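Print this chapter | E-mail this chapter
Posted 8 July 2023 by the Dravuron course staff

Chapter 13
From Image to Grasp: Perception for Tabletop Tasks

Chapter 12 ended with an arm that could move to any reachable pose we typed in. Typing in poses is fine for testing joint limits and poor for everything else. In this chapter the poses come from a camera. The program has to find an object on a table, decide where it is in the coordinates of the arm, and hand the planner a target it can use.

The work splits into four stages, and the rest of the chapter takes them in order. Segmentation separates the pixels that belong to the object from those that belong to the table. Localization turns those pixels into a position and an angle. Calibration relates the camera to the base of the arm. Target generation produces the gripper pose and the approach path. Students who did the Wimmont exercises in June have already written a version of the third stage and can reuse their code with small changes.

We start with a task that looks too simple to need a chapter: pick up one small object and set it down on a marked area. Put both on a plain table, under even light, with a fixed camera. A beginner will usually threshold the image, keep whatever differs from the background, and have a working demo in an afternoon. The demo then fails as soon as the object is close in color to the table.
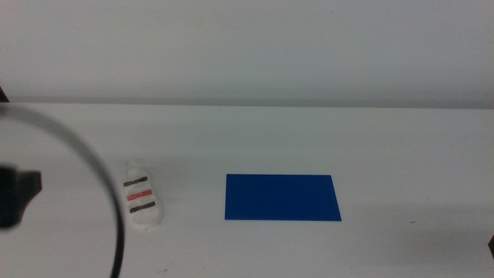 Why not just use color to find both the object and the target?

Color works for a target that differs strongly from the table in hue, and it should be used there. An object that nearly matches the table gives a color threshold only its markings and its shadow, so its outline has to come from depth, from edges, or from a trained segmentation model.

A blue mat on a white table is the easy half of the problem. Convert the image to hue, saturation and value, keep the pixels in a narrow band of hue with high saturation, and the mat comes back as one clean region. Its four corners can be found by fitting lines to the boundary. Because the camera views the table at an angle, a rectangular mat projects to a trapezoid, and the center of the trapezoid is not the center of the mat. Map the corners to the table plane first and average them afterward. Doing these two steps in the wrong order is the most common error in the Section 13.2 homework.

A white object with stripes on the same table is the hard half. The threshold returns the stripes as separate patches. A program that treats each patch as an object will report several objects where there is one, and the planner will be asked to close the gripper on a band of paint. Merging nearby patches helps a little, but the merged region still covers only the painted part and says nothing reliable about where the object ends.

There is also the arm to deal with. A fixed camera will often see part of the gripper, and any cable attached to it, in the same image as the object. Dark regions near the border are easy to detect and easy to mistake for something on the table. We handle them with a self-mask. At each frame the software reads the joint angles, projects the arm model into the image, and removes those pixels before segmentation begins. Rigid links can be masked this way. A cable cannot, as its shape does not follow from the joint angles, and Section 13.3 gives it a separate treatment.

Small regions need a rule too. Specks and smudges on a work surface survive most thresholds. The Wutia library used in this course drops any connected region smaller than 39 pixels by default. That value suits the course camera at its standard height. Raise the camera and the number has to come down, or real features start to disappear.

The chapter uses one logged set of 122 images throughout. Set aside 20 of them now and do not look at them until Section 13.6, where they serve as the test set. Readers working on the Bühler bench should load the matching calibration file before running any of the listings. The default file will load without an error message and give positions that are wrong.

13.1 Coordinate Frames

Three frames are used from here on. The camera frame has its origin at the optical center, with z pointing along the viewing direction. The base frame is fixed to the foot of the arm. The table frame lies in the work surface, with z pointing up. A point is always written with the name of its frame as a superscript, and code variables follow the same rule with a suffix: p_cam, p_base, p_table.

Contact the course staff | Copyright 2023 Dravuron | Back to top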